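4. Pose estimation without objects in view

4.1 Motivation

The first version of our stack used object detections to correct the arm's kinematic pose. This worked when at least one known part was visible. Inside the white booth the correction stopped whenever the arm looked into an empty region, and the estimate fell back to joint encoders alone. By January we had enough logs to show that most of the planner's rejected goals came from these intervals. The work described in this section replaces object detections with the geometry of the booth itself.

The module is called Predico and runs as a separate process beside the Tandton motion server. It subscribes to wrist images and joint states and publishes a corrected camera pose with a covariance. The planner reads the corrected pose if the covariance is below a threshold and ignores it otherwise.

4.2 Line extraction

Each image is converted to grayscale and smoothed. We then run a line segment detector and discard segments shorter than 61 pixels. Remaining segments are merged if their directions and offsets agree within tolerance. Panel seams often come back as two parallel segments where the sheets meet, and the merge step replaces them with a single center line. Broken segments are also joined, provided the gap is smaller than the shorter piece.

Low contrast is the main difficulty. The floor and walls are both white, and under uneven light a crease can have almost no gradient for part of its length. A global threshold either loses these parts or accepts sensor noise. We use a local threshold computed per tile, with tiles overlapping by half. Motion blur is handled separately: if the joint velocities at the image timestamp exceed a limit, the measurement noise is scaled up and the image is still used.

4.3 Matching to the booth model

The booth model is a list of planes and seams measured once by hand and stored in the Antwi configuration file. Given the encoder pose, the model lines are projected into the image and matched to detected lines by angle and distance. A match set is accepted if it contains at least one floor junction and one seam. When two floor junctions and a vertical crease intersect near a common point, the matcher treats that point as a corner and adds a point constraint.

Seams are ambiguous. Two of them can have similar slopes from a close, tilted viewpoint, and an early version of the matcher swapped them and produced a confident pose that was wrong by one panel width. The current version keeps up to 6 match hypotheses and drops a hypothesis when its residual stays high for several consecutive images. Small marks on the floor are not used. They do not pass the length filter.

4.4 Filter

The pose correction is an error-state Kalman filter with six states. Encoder readings drive the prediction and line residuals drive the update. We tested an optimization over a sliding window as well, but the gain was small and the latency made it unsuitable for the Dusport controller, which expects a new pose every 80 milliseconds. A late pose is dropped by the controller without a warning, so we added a counter to the status message.

4.5 Evaluation

We replayed 820 logged images with a reference pose from the calibration board routine. The three configurations were encoders only, encoders with object detections, and encoders with line matching. Line matching gave the lowest translation error in empty regions. Where objects were present it was comparable to object detections, except when a part covered the floor junction. Rotation about the optical axis improved in all cases. Rotation about the other two axes improved only if a corner was inside the image.

The remaining failures fall into two groups. The first is views of a single flat panel, where no line is available and the filter correctly reports a growing covariance. The second is a wrong initial pose after a restart. Þórarinn Brynjólfsdóttir wrote a recovery routine for the second group which moves the wrist toward the nearest modeled corner and restarts matching there.
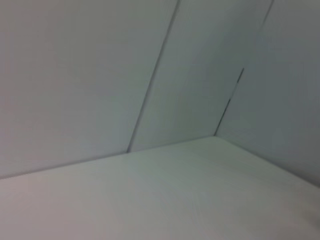
The recovery routine is not yet part of the main branch. It still assumes that the path to the corner is free, and the collision check has to be moved ahead of the first motion command before it can be merged.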